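Kitchen and wash area check, Tustwood hostel, ground floor – December round

Done with Nathalie Hawthorne, who has the keys. Items marked **again** were open in the last round also.

- [x] **Fire extinguisher by the stove.** Needle in green, pin in place. The tag is hard to read, please write it new.
- [x] **Fire blanket.** Hangs well and the tapes are free.
- [ ] **Exit door to the yard (again).** Opens, but the lower bolt is stiff. I needed two hands. Jaxon Kowalchuk has the order for it, number 356.
- [x] **Emergency light, corridor.** Stayed on for the full test of 37 minutes.
- [ ] **Gas shut-off.** Works, but boxes stood before it. We moved them. A line on the floor would help more than a sign, I think.
- [x] **Refrigerator.** 37 °F on the inside thermometer.
- [ ] **First aid box.** Burn dressings are past their date. Eye wash is good.
- [x] **Hot water at the tap.** Measured 125 °F at 8 in the morning. I would like a warning label for the guests, as children also wash here.
- [ ] **Floor mat.** One corner goes up and a foot can catch it. Change before the next group.
- [x] **Sink basin.** No leak under it. The floor of the basin has gray smudges and some dirt streaks, so please scrub with the soft side only.

Next round is by Solange Doucette.
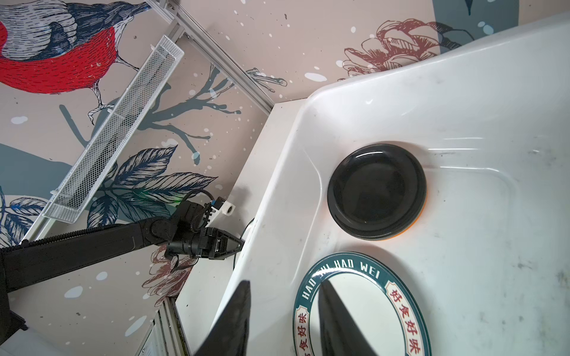 Normand Bergeron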